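Budget for second hand-held gripper, or wait?
Forum: Equipment and purchasing

svenja_holzer
Posted May 1, 2024
Hello all. We record grasping of small household things and toys, and I must write the equipment plan for the rest of the year. We have two offers. Plomau sells the complete set with 15 pairs of spare finger pads. Lim is cheaper, but the pads are extra and delivery takes 27 days. My worry is the pads, because smooth round things like a capsule ball need good grip.
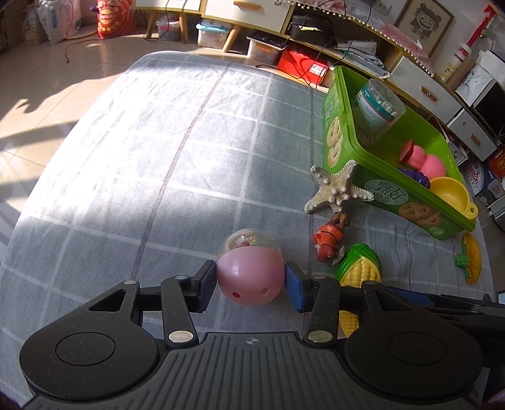 My feeling is to take Plomau and put 20 percent aside for repairs. Is this too careful?

grorcombe
Too careful, yes. Pads are cheap. Buy Lim and spend the difference on storage, you will fill the disks faster than you wear out rubber.

svenja_holzer
I do not fully agree. A day without pads is a day we pay people for waiting. Also our work is mostly sorting toys into a box on the table, so the fingers close very many times in one session.

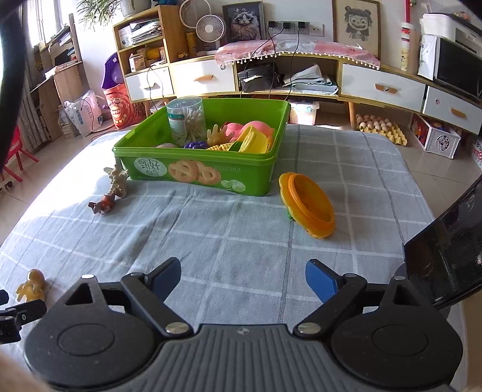

Regula Camenzind
Did you ask Plosano for a rental price? We rented for 66 days before we bought, and the plan changed completely after that.

grorcombe
Renting is money gone. But ok, for a first year maybe.

svenja_holzer
I did not ask them yet. I will write to them today and post the price when I have it.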